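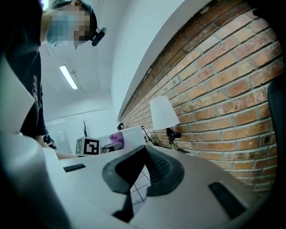 Araceli Prieto has asked us whether the new library wing at Darnholm will block the afternoon light to the almshouses on the north side. We are grateful for the question and will answer it in this thread.

The wing was lowered by one storey in March, following talks with the planning authority. The roof now sits below the ridge of the almshouses.

Floor area has been reduced from 2,128 to 2,058 square metres. The loss falls on the plant room and the upper landing. Reading space is unchanged.

Our architects, Benítez, modelled the shadow for each month of the year. In midwinter it reaches the garden wall at 3 pm and stops short of the windows.

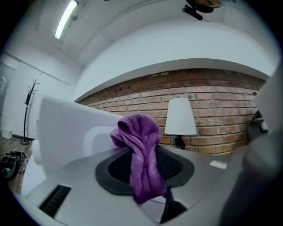
The same study covered the courtyard, where the two limes will be kept. Their roots rule out a basement on that side, and the book store has moved to the ground floor under the east stair.

Yara Khasawneh wrote to us separately regarding brick. The outer walls will be in a pale buff brick with lime mortar, to sit with the older ranges. A sample panel stands by the Claren Road gate.

Construction traffic will use Claren Road only. Prorko, the main contractor, has agreed to no deliveries before 9 am.

The drawings run to 14 sheets and may be read at the porters' lodge. Sheet 6 shows the north side.

Written comments should be sent to the Estates Office, marked "Library wing".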